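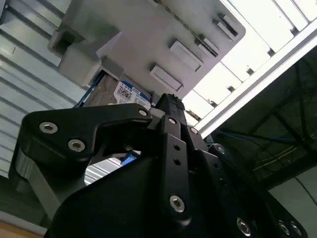 A morning at the Pendell open day

3 min read

I do love a good look behind the scenes, so when Wanting Fan asked if I fancied the open day at Pendell I said yes before she'd finished the sentence. It's a place that deals with old computers, and the bit I'd gone for was the hard drives — light grey plastic trays, a 1.0TB drive with its white label, all the innards you normally never see.

I'd always pictured a drive as something rattling about loose in a computer. Seeing one held in its own tray, with those chunky raised tabs on the plastic, I got quite excited (Wanting had to move me along twice!). We were in a group of 12 and people kept drifting back to the same spot.
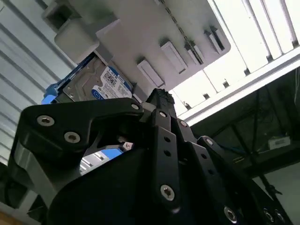
Our guide let us ask anything, and she was very patient about my old laptop, which has been in a cupboard for seven years. She said to copy off the photos first and bring it in after that. Tea was in the Odoi room upstairs, with a really good ginger cake — I had two slices. They're opening up again in March and I've already put my name down.

5 comments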